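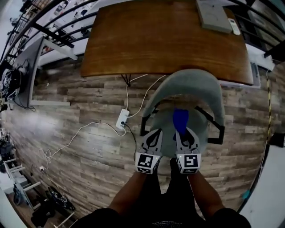
Page last changed: 2020-10-27

Notes on Demonstrating a Pick Task with a Hand-Held Gripper

The purpose of this entry is to record the procedure currently followed on the Grutik project for collecting demonstrations by hand. Earlier entries on this blog dealt mainly with teleoperation, in which the operator drives the arm from a leader device and watches the result. Since May the greater part of the work has been done with a gripper held by the person giving the demonstration, and several readers have written to ask how the two methods compare in daily use.

The arrangement is simple to describe. The demonstrator carries a gripper with two fingers, and each finger has a black-and-white marker on the block at its base. The position of the fingers, and the distance between them, is recovered from the markers after the session. Objects are taken up one at a time and put down one at a time. The blue object now in use was selected for its rounded shape, which does not offer the fingers a flat side and therefore requires the demonstrator to choose an approach with some care.

Sessions are held in an ordinary room with a table and an upholstered chair, and the seat of the chair is treated as a work surface in the same way as the tabletop. This was a deliberate decision. The first set of recordings was made entirely at table height, and the policy trained on it performed poorly whenever the target was placed lower than that. Reaching down to a seat changes the angle of both forearms and brings the gripper nearer to the body. The armrests restrict the directions from which the object can be approached, and the demonstrator must come in from above or from the front.

The collection as it stands contains 3,781 demonstrations. Of these, 1,014 were recorded under remote control with the Sirkus leader arm and the remainder with the hand-held gripper. The original plan called for 3,000 in total. The figure was exceeded once it became clear that a hand-held session could be completed in a single afternoon, including the calibration at the start and the review at the end.

Procedure

Before recording begins, the gripper is opened fully and closed fully three times, slowly, in view of the camera. This establishes the range of finger travel for the session. It should be repeated after any break in which the gripper has been put down, and in particular after the fingers have been removed for cleaning.

The demonstrator then takes a standing position and holds still for two seconds. Each demonstration starts and ends with such a pause. The Ticona software uses the pauses to divide a long recording into separate episodes, and a pause that is too short will cause two episodes to be joined. Correcting this afterward by hand is possible but tedious.

The approach should be made at an even speed. Persons new to the work tend to move quickly toward the object and then hesitate directly over it, and the hesitation is learned along with everything else. It is preferable to move somewhat more slowly throughout. If a grasp is missed, the demonstrator should open the fingers, withdraw a short distance and try again without stopping the recording. Seventeen was at one time the limit on episodes in one recording - the limit has since been lifted, although I continue to stop at 17 from habit.

Both markers must remain visible to the camera for as much of the episode as possible. Turning the wrist too far hides one marker behind the other finger. The software will estimate the position of a hidden marker for a short interval, after which the episode is flagged. Dark sleeves are recommended. Jhonatan Cabrera, who reviewed the first month of recordings, found that light cuffs near the gripper reduced contrast on the marker edges under the ceiling lamps.

Comparison with remote control

Remote control has one advantage that should not be understated. The robot is present during the demonstration, and any motion that is recorded is a motion that the robot was able to perform. With the hand-held gripper there is no such guarantee. A person can reach around an armrest in a manner that the arm cannot follow, and such episodes are discovered only when the trajectory is checked against the joint limits.

Against this must be set the quality of the contact. An operator at a leader arm receives little sense of how firmly the object is held, and the usual result is that everything is squeezed too hard. With the gripper in the hand the object can be felt through the fingers, and the closing motion is noticeably gentler. For the rounded objects the difference has been considerable, and the Sirkus arm is now reserved for tasks that involve drawers and doors.

Outstanding matters

The Hernano mount for the finger blocks has developed a small amount of play on the right side. A replacement has been requested, and until it arrives the calibration is to be repeated halfway through each session. The episode review sheet is also being revised to include a separate entry for the height of the surface, which is at present written in the comments field and is often omitted.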